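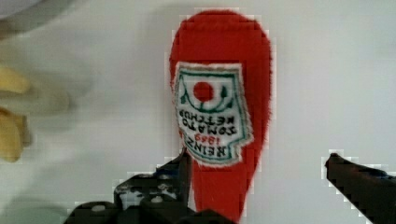
Plush ketchup bottle, label side up.

Stovier Fabric Shaver, three months in

I bought the Stovier fabric shaver in November after my old one stopped holding a charge. The old one was a Darwish, the small round model with the clip-on lid, and I had used it for years on sweaters and couch cushions. I wanted something with a wider head and a cord. The Stovier runs on a cord or on its battery, and it has a bigger head than the Darwish did. I have now used it for 3 months on most of the cloth things in the house.

In the box you get the shaver, one spare blade, a cleaning brush, a charging cord and two plastic guards that snap over the mesh. The guards set how far the mesh sits from the cloth. There is a folded instruction sheet in small print. It does not say which guard goes with which kind of cloth, so plan on testing both somewhere that won't show.

The body is gray plastic and fits an average hand. My wife finds it too thick to hold for long. The switch is on the side, where your thumb goes, and I have turned it off by accident more than once while changing direction. The lint cup is at the back and pulls straight off. On the Darwish the cup twisted, and I liked that better, as the Stovier cup can come loose if you bump it on a table edge. When it comes loose you get lint on your pants.

Wool and knits are where it does best. A gray cardigan that I had stopped wearing outside the house took nine minutes and came out looking close to new at the elbows and under the arms. Acrylic sweaters take longer and the cup fills fast. On cotton fleece it works fine with the taller guard, but with no guard it grabbed the cuff of a sweatshirt and left a small hole. The sheet does warn about thin or loose spots, so I put that one down to me.

For upholstery I used it on the cord. We have a couch in a nubby weave that pills badly on the seat side. It took most of an evening to do three cushions, front and back, and I emptied the cup so often that I ended up keeping a paper bag next to me. The result was good. The pills came back in part after six weeks, but they always have on that couch.

Plush toys are mixed. Short, felt-like fabric is all right if you use the taller guard, keep the mesh flat and don't press. Rounded shapes are hard because only part of the head touches the cloth at any time. Stay off embroidery completely. The mesh will catch a raised thread, and once one is pulled there is no good way to put it back. Long fur should not go near it at all.

The battery lasts around 88 minutes on the low speed, which is plenty. I didn't time the high speed but it is a good deal shorter. Charging is slow and there is no light to tell you when it is full. The light comes on when you plug it in and stays on until you unplug it. You can run it while it charges.

Noise is about like an electric toothbrush on low and closer to a hair clipper on high. The dog leaves the room for high.

Cleaning is easy. The mesh unscrews, the blade lifts out, and the brush gets into the corners. Do this with the cord out. The first blade started to drag after the couch and I switched to the spare. More blades come in packs of two from Ruviteck, who also sell the mesh. A friend of mine, Clive Bunting, has the same shaver and uses an off-brand blade he got cheap. His rattles. I would stay with the Ruviteck ones.

I also tried an Irklow sweater comb, which has no motor and costs very little. It is better on fine wool and cashmere and it fits in a coat pocket. It is no use on the couch. If you only have a few good sweaters to look after, get the comb and skip the shaver.

I had one problem with the order. The first unit came with a cracked guard. I wrote to the store and got an answer the next morning from Min-kyu Yeo in customer service, who sent a new guard and did not ask for the old one back.

Good: wide head, works on the cord, easy to clean, spare blade in the box.
Bad: loose lint cup, switch in a poor spot, charging light tells you nothing, weak instructions.

I would buy it again for furniture and heavy knits. For anything thin I still use the comb.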